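Notebook, May 2020
Subject: drying and storage of the paste samples, plus odds and ends

Picking up from the February pages. The wheat starch paste trial is now far enough along that I want it all in one place before I forget which jar was which. Bo-ram So has the first set of pull strips and will copy her readings in behind this entry.

Background for anyone reading cold: we are trying to find out how long a cooked paste can sit before it stops being worth using for spine linings and hinge repairs. The old habit in this shop was to cook on the first day of a job and keep going until it smelled. I would like something better than smell.

Batches so far. Celtden starch is the one we have always bought. Prakska starch came in with the last paper order and is a finer powder, whiter, and it clumps badly if you put it in the water too fast. Both cooked at the same ratio, one part starch to 6 parts water by weight, soaked overnight, stirred the whole time on the hot plate, then left to cool with the lid off. Celtden went translucent and heavy the way it should. Prakska took longer to turn and never got as stiff. I passed it through the horsehair sieve twice and it was still looser than I like. For board work that is a problem. For tissue it may be a good thing.

Paper for the strips is the Jasholm kozo, medium weight, cut with the grain. I cut 168 strips in one sitting and would not do that again. The blade needed changing well before the end and the later strips have a slightly furred edge. I marked those with a pencil tick on the back so they can be kept out of the pull test. Used them for practice and for checking color against the window.

Storage is where most of the trouble has been. Paste in an open dish forms a skin within the hour. Paste under water in the fridge keeps well but you have to pour off, blot and sieve again each time, and I suspect every round of that changes the water content enough to muddy the results. Wrap laid directly on the surface of the paste, pressed down so there is no air under it, gave the cleanest sample on opening. A lid alone did the worst of the three. Water collects on the underside of the lid and drips back, and the first spots of mold came up where the drips landed.
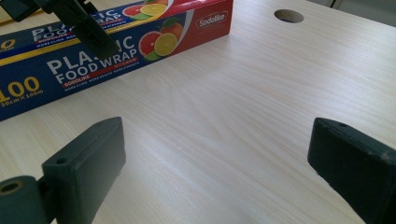 The other thing that matters is the dish. The wide shallow ones give too much surface. I moved everything to the straight-sided glass jars and the difference was plain by the second check. Labels go on the jar and never the lid. I mixed up two lids in the first run and had to throw both samples out.

Fridge reads 6 C on the middle shelf and a little warmer in the door. All trial jars are on the middle shelf, left side. Please do not move them to get at lunch.

Results on keeping, Celtden, pressed wrap: good for the first week, still usable in the second with a fresh sieving, sour by day 21. No visible mold at that point but the tack was gone and it brushed out watery. Prakska, same conditions: thinner from the start and it separated sooner, with clear liquid on top that would not stir back in properly. I have no day number for Prakska because I missed two checks. It needs a repeat.

Pull strips. Bo-ram's early ones show fresh Celtden failing in the paper, which is what we want to see (the joint outlasting the fibers). Week-old Celtden does the same. From the second week on there are a few that let go at the joint, clean, with hardly any fiber lifted. She thinks some of that is brushing. I think it is the paste. We agreed to have each of us brush half of the next lot and compare.

Side job: ledger 1237 came back to the bench while all this was going on. Half leather, front board off, spine lining gone to powder. Someone has been at it before with a brown animal glue, very thick, and I spent most of an afternoon softening it with a poultice of plain fresh Celtden paste under polyester film. Twenty minutes at a time, then scrape with the bone folder, then another round. It comes away like wet toffee if you wait long enough and like glass if you don't. Sections two and three have tears along the fold that need tissue before any sewing. I used the thin Prakska paste for those and it did very well – laid flat, no cockling, nothing showing on the other side when it dried under blotters. So there is a use for it after all.

The sewing supports can be kept. The front endpaper has a stamp reading Oh, which I take to be the name of an earlier owner or stationer. Recorded it in the treatment file and left it alone.

To do:
- repeat Prakska keeping test, no missed checks
- new blades
- ask whether Celtden has changed its milling, the latest bag feels coarser
- try a half batch of each starch mixed together for the hinge work
- wash the sieve in cold water, hot water cooks the paste into the hair
- write up the poultice times properly for ledger 1237

Open question for the next entry: whether to sieve before storage or only before use. I have been doing both out of habit and don't know which one matters.

Recent entries
Kozo and gampi: weights and grain notes
Removing animal glue from spines
Paste trial, first cook (February)
Press boards: re-facing the small set
Thread order and wax
Humidity log for the back bench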